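Ticket 238 - Flarkgate front desk
Subject: Label printer skipping labels, then prints blank, then fine, then not
Opened: 4/7/25
Opened by: Geum-ok Yeom
Assigned: Woo-jin Kwak
Priority: High (was Normal)
Status: Resolved, watching

Geum-ok Yeom wrote:
Label printer at the intake counter is skipping again. Prints one, feeds two blanks, prints one. Did the off/on thing twice. Roll is new, put in this morning. We have consignment boxes stacking up and I'm handwriting tags, which the register can't scan. Please look asap.

Woo-jin Kwak wrote:
Looking. Which roll, the Enduria ones or the old kind? And did anyone run calibrate after the roll change? Hold the feed button till the light blinks twice, let go.

Geum-ok Yeom wrote:
Enduria. Whole case of them came last week, 300 labels a roll. Nobody told me there was a calibrate. Ran it. It spat out 4 blanks and stopped with a red light.

Woo-jin Kwak wrote:
Red light = can't find the gap between labels. Sensor dirty or set for the wrong kind of roll. Open the lid, there's a little window under where the labels run. Wipe with the dry cloth, not the wet wipes pls. Then calibrate again and send me what you get.

Geum-ok Yeom wrote:
Wiped. Lots of gray fluff. Calibrate went thru, green light. Printed 37 tags no problem. Then the next batch came out with the price but no item line. Different problem?

Woo-jin Kwak wrote:
Maybe. Is the item line blank on all of them or just some? Check in Prisum if the description is filled in for those items. If it's there on screen and not on paper it's the template.
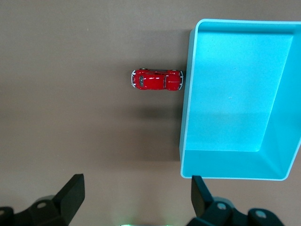

Woo-jin Kwak wrote:
Template it is. Prisum pushed an update overnight and the item line got set to "hide if too long", cutoff is way shorter than it used to be. So anything with a decent description drops the whole line instead of wrapping. Short ones still print, "toy car, red" is fine, but put in "toy car, die-cast, red, white bumpers, rounded beetle style" like you'd want for that one next to the turquoise bin and you get a price and nothing else. Changing it to wrap on two lines now. Give me ten min, don't print anything while I'm in there.

Geum-ok Yeom wrote:
Ok stopped. For what its worth the Nagano store says theirs is doing the same since this morning. They thought it was ink. I told them there is no ink.

Woo-jin Kwak wrote:
lol yes no ink, it's heat. Tell them to leave it alone, I'll push the same template over when yours works.

Done. Close Prisum all the way, open again, print one of the long ones.

Geum-ok Yeom wrote:
Item line is back, two lines. But now the barcode is lower and the bottom edge of it is on the next label. Register won't read it.

Woo-jin Kwak wrote:
Ugh right, second line pushed it down. Shrinking the price text and moving barcode up. Also your label height was set for the old rolls, Enduria ones are a bit shorter. That's probably why it was drifting to begin with, fluff didn't help. Fixed both. Calibrate one more time then print five and scan all five.

Geum-ok Yeom wrote:
Calibrated. Five printed, five scanned. No blanks between. Starting on the boxes.

Do I have to redo the ones that printed without the item line? They scan ok.

Woo-jin Kwak wrote:
Not if they scan. Redo any where the customer would need the description, your call. The handwritten ones do need redoing, they aren't in the system at all.

Nagano template pushed, they confirmed green light and a good scan.

Notes for next time:
- Red light after roll change: wipe sensor, calibrate.
- Price but no item line: template, check after any Prisum update.
- Barcode running off: label height. Enduria rolls need the Enduria setting, don't mix with whats left of the old ones.
- Still to do: turn off overnight updates on the counter machines. Asked Prisum support, waiting to hear back.

Leaving open till end of shift in case it drifts again.

Geum-ok Yeom wrote:
End of shift, no skips. Through the first roll and into the second. Can close.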